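Coffee table finish – oil or poly?

Garkdale Home Forum > Furniture and Finishing

primo_g
Posted Fri 11 May
I'm redoing the top of an oval coffee table for my sister. Light wood, pretty sure it's ash. The old finish has gone cloudy where people set drinks down. I've sanded one end to bare wood and I need to pick a finish before I do the rest. She wants it to stay pale. She has kids and will not use coasters no matter what I say.

Hakala87
Water-based poly. Three coats, light sanding between them. It stays clear and you can forget about it. Oil will turn ash yellow, maybe not in the first month, but it will.

annunziata
I disagree with Hakala. Poly looks fine until it gets a deep scratch, and then you're stripping the whole top again. With hardwax oil you can rub out the bad spot and put a little more on. I've had mine four years and fixed it twice.
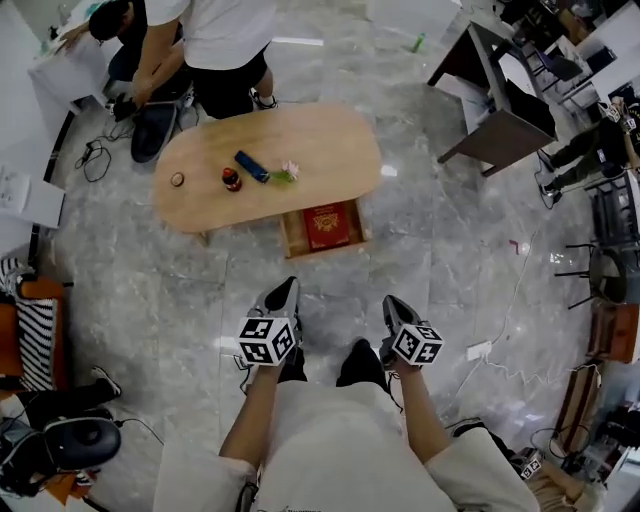

The other thing is feel. Poly always feels a bit like plastic to me, even the matte kind. If she wants it pale, buy the oil with a little white pigment in it. That takes care of most of the yellowing.

Hakala87
Most people don't do the upkeep. You do, fine. A house with kids and no coasters is going to have rings by August.

gcirillo
How did you decide it's ash? I had a table from the Cheetham outlet that looked just like that and it was veneer. I went through it with 120 grit in under a minute. Check the underside and see if the grain runs around the edge.

primo_g
Checked. Grain carries over the edge and shows on the bottom, so it's solid. Annunziata, how long before you could put anything on yours?

annunziata
Light use after two days. I kept water off it for a week, longer if it's cold in the house.

Grimur_I
Whichever you choose, test it on the underside first. I skipped that on a desk and ended up sanding the whole thing twice.

primo_g
Did two test patches underneath. The poly is closer to what she wants, so I'm going with that. Sorry, Annunziata. I'll use the oil on my own shelves.

annunziata
No problem. Keep the leftover can for touch-ups and write the sheen on the lid.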